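Progress report: Counter layout and tray assembly, Gavness site
Reporting period: through November
Submitted to: Tustivia, catering operations program

Summary

Work in this period covered the layout of the assembly table, the standard positions for food and drink items, and the written packing order for the light meal tray. The layout is in its third revision and has been stable since the second half of the period. The packing order is complete for the standard meal and still open for the two variants requested by Rana. Spending on small equipment is within the approved amount. The item most likely to affect the next period is the supply of trays, covered under Open items.

Scope of the current stage

The agreed scope is a light meal consisting of one main item, one bottled drink and one packaged snack, served on a single tray. Hot items, cutlery and desserts are outside this stage. The meal is assembled on one table, and no item is brought from storage while a tray is being filled. Restocking is done between batches.

Three questions were set at the start:

1. Where each type of item should stand so that it can be reached without moving another item.
2. Which display stands and containers hold the items in a repeatable position.
3. In what order the items should go onto the tray.

The first two are closed for the standard meal. The third is closed for the standard meal and partly open for the variants.

Layout of the table

The first layout placed all items in a line along the back edge. It was dropped after the first week of use. Snack packages slid into the space kept for the main item, and drinks placed in a single line took up too much width.

The second layout moved the main item to the side and gave the snacks their own shallow tray. This solved the sliding but left the drinks unsupported. Bottles were set down by hand at slightly different points each time, and the restocking log for that layout shows 52 corrections to bottle position over the trial batches. Drinks accounted for most of the lost time.

The third layout is the one now in use. The drinks are held in a rack, and the assembly tray has a fixed place with clear space on all sides. 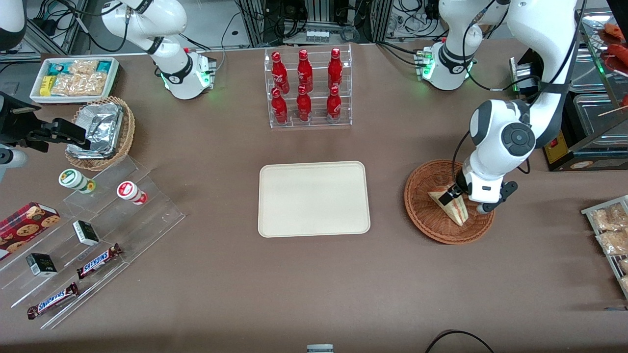
Drinks were the last group to be given a fixed position. A single row, a carton insert and a stepped rack were compared, and the stepped rack was adopted. Two tiers of three bottles stand at the back of the table, with the upper row set slightly higher and farther back, so the labels of both rows face the work area and a missing bottle is easy to spot. The clear acrylic does not hide the lower part of the bottles, which helps when checking stock from the front. The rack is restocked as a set between batches. Bottles of a different diameter have not been tested in it, and the variant meals should not be planned around it until that is done.

The sandwich is presented in a round wicker basket on the right-center part of the table. A flat plate was used earlier and the wedges shifted on it when the table was bumped. The raised rim of the basket keeps the wedge within a known area. The weave holds crumbs and has to be brushed out at the end of each shift; a line for this has been added to the closing checklist. A liner was tried and removed because it moved together with the sandwich.

Snacks are kept in a shallow white tray in the back left corner. Crackers in clear bags and the other packaged snacks share this tray. Sorting by type was considered and postponed. For the standard meal any snack is accepted, and sorting would add a restocking step with no effect on the finished tray. It will be needed for the second Rana variant, which specifies crackers only.

Packing order

The order for the standard meal is as follows.

Tray placed at the center of the table, long side parallel to the front edge.
Main item first, at the left end of the tray.
Snack second, along the front edge of the tray.
Drink last, laid flat at the right end with the cap toward the back.

Placing the drink last was decided after the first trials, in which a bottle laid down early rolled against the sandwich. The change removed the problem in later batches. An upright bottle was also tested. It was stable on the table but fell when the tray was carried, so the flat position was kept.

The trial series under the third layout consisted of 300 trays. Of these, 3 were rejected at the check, all for a snack package overlapping the rim. The written instruction now asks for the package to be pressed flat before the tray is released. No rejects were recorded for the main item or the drink.

Equipment and spending

Purchases in this period were the bottle rack, a second wicker basket kept as a spare, and a set of cream-colored trays with rounded corners. The total was 220 dollars, charged to the small equipment line. The trays were chosen over the square-cornered type used before because they are easier to wipe clean. Color was a secondary point: a light tray stands out against the brown tabletop, and its position can be checked from a distance.

No further purchases are planned for the standard meal. The variants may require a second rack.

Open items

Tray supply. Cineo has confirmed the current model for the next order only. If the model changes, the tray position and the packing order have to be checked again, with an estimated effort of around two working days.

Rana variants. The first variant replaces the wedge sandwich with a roll. The basket is expected to be suitable, but no trials have been run. The second variant requires sorted snacks, as noted above.

Position marks. The place of the tray is at present set by measurement at the start of each shift. Low-profile marks on the tabletop have been proposed and are waiting for approval from the Gavness hygiene lead.

Planned work for the next period

Trial of the roll in the existing basket.
Trial of a divided snack tray.
Fit test of other bottle sizes in the rack.
Revision of the written packing order to include both variants.
Decision on position marks.

The revised packing order will be sent with the next report. Approval of the divided snack tray is requested before then, as the trial cannot be scheduled without it.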